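September 5, 2021

I slept badly and came to the lab early, before the coffee machine was on. The training on Grikden had finished in the night. I did not look at the curves at once. I first washed my cup and answered two letters from the administration, and then I opened the log.

The question of this month is simple to say. We have one policy which was taught with both hands together, and we want to know if it can choose by itself which hand should do the work. Until August we gave this choice as an extra input, a kind of label. The people of Harnex do the same in their system and it works well for them. But I never liked it, for the label comes from us and the robot learns nothing about why.

So in the new version, which we call Muvik, the label is removed. The policy sees only the cameras and the positions of the joints, and it gets the order as a short sentence. I made 4,000 simulated episodes for the training. In each of them the objects have a new place on the table, and the cabinet and the wooden box keep their place. I kept 20 layouts apart which the policy has never met. I chose them in August and wrote them down on paper, so that I cannot change them later when I am disappointed.
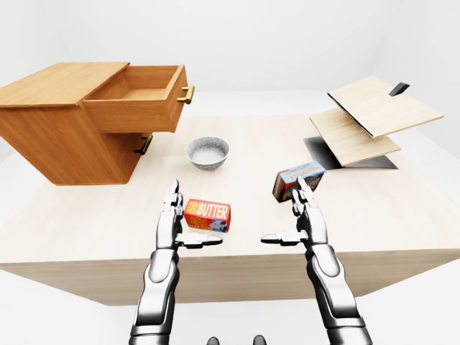
I decided that I would judge only the first reach. If the hand which is nearer to the named object starts to move, and the other one stays quiet, the trial is good. What happens afterwards with the grasp is another matter and I write it in a separate column. Before, I mixed these two things, and then I could not say which of them had failed.

With this rule, the result of the morning is better than I expected for objects at the sides. For the bowl in the middle it is not good. Both hands start together, they come near to each other, and then both slow down. It looks like two polite persons at a door. I watched it many times and I believe the policy takes the average of two correct answers. In the demonstrations the bowl was taken sometimes with the left and sometimes with the right, and I never kept a rule about it when I recorded.

Urrutia, our older method, does not have this problem, but it is slow and it needs the label. I ran it again on the same layouts, to be fair. I must also check the random seeds, for I found 2 runs with the same one. This was my own carelessness and I have corrected it in the script.

After lunch I searched through the demonstrations for the ones with a centered object. There are 1,260 of them. My plan is to train again with the same data but to let the policy predict several possible motions and choose one, in place of one single motion. If the hesitation disappears, I will know it was the averaging. If it stays, the fault is probably in the cameras, and I will have to begin from there.

The new training started at five. I wrote the settings in the notebook twice, once for me and once for the group. Tomorrow I should buy a lamp for my desk and call my mother.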